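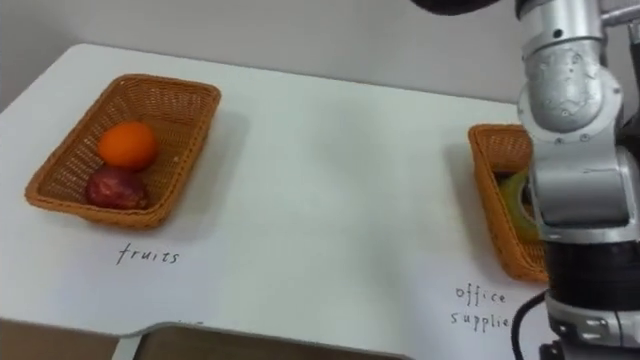
Zuletzt geändert am 03.11.2025

Projektbericht: Ordnung auf dem Gemeinschaftstisch
Projektkurs Alltagsgestaltung, Gruppe Zotden

Ausgangslage

Der Tisch in unserem Gruppenraum diente bis zum Projektstart als Obstlager, Bastelplatz und Endstation für alles, was in keine Tasche mehr passte. Unsere Aufgabe lautete, mit höchstens 40 Euro ein Ablagesystem zu entwickeln, das 14 Personen ohne Einweisung verstehen. Die Einweisung haben wir trotzdem gehalten. Sie dauerte länger als der Aufbau.

Material

Wir haben uns für Flechtkörbe entschieden. Die Kunststoffboxen Modell Kollimum standen ebenfalls zur Wahl, sahen auf dem weißen Tisch aber nach Arztpraxis aus. Gegen Körbe sprach in der Diskussion der Staub, der sich im Geflecht sammelt. Das Argument ist richtig und wurde überstimmt.

Beschriftung

Der umstrittenste Teil. Zuerst wollten wir Anhänger an die Körbe binden, doch wer den Korb mitnimmt, nimmt dann auch die Ordnung mit. Deshalb steht die Beschriftung von Hand auf der Tischplatte, jeweils unter dem Korb. Beim Obst heißt es »fruits«, auf Englisch, weil unsere Partnergruppe Sowah den Tisch mitbenutzt. Über die Handschrift wurde in der Auswertung mehr gesprochen als über das Konzept — wir nehmen das zur Kenntnis.

Durchführung

Der Obstkorb war schnell geklärt: Eine Orange ist Obst, und die dunkelrote Frucht daneben ist es auch, ganz gleich, ob man sie für einen Apfel oder eine Pflaume hält. Im anderen Korb liegt eine Rolle Klebeband. Schwieriger sind Grenzfälle wie Teebeutel, Traubenzucker und ein angebissener Müsliriegel, für den sich bis heute keine Kategorie gefunden hat. Die Körbe stehen leicht schräg, was in der Planungsskizze anders aussah. Gerade ausgerichtet wirkte es allerdings, als dürfe man nichts anfassen.

Ergebnis und Ausblick

Nach 2 Wochen Probebetrieb landete das Obst meistens beim Obst. Das Klebeband wurde zweimal vermisst und beide Male in einer Jackentasche gefunden. Offen ist, wie sich die Schrift auf der Platte beim Wischen verhält; dafür ist im Dezember ein Test mit dem Reiniger Purkside vorgesehen. Bis dahin bitte um die Wörter herumwischen.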